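## Teaching the arms to fold a tank top

Our club picked laundry for the spring project, and folding a jersey was my job. I figured a weekend. Ha! Here's the routine I ended up with, in case your team wants to try it.

1. Lay the jersey flat and sideways, neckline to the left.
2. Bring the left gripper to the lower armhole and the right one to the hem near the corner.
3. Close both, then wait 15 frames before you pull.
4. Lift slowly and fold toward the far side. 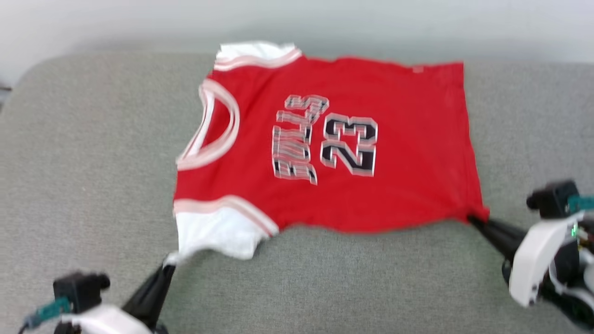 The pull is where most of my early runs went wrong. If one arm starts first, the whole shirt spins, so start them from the same command (we use one script called Piline for both). Keep the speed low too — I set ours to 164 and left it alone.

Record plenty of runs before you train anything. We got 500 the first month and it still missed the hem a lot. Save the bad ones in their own folder, and start each new session with the jersey a little crooked so the arms don't get spoiled.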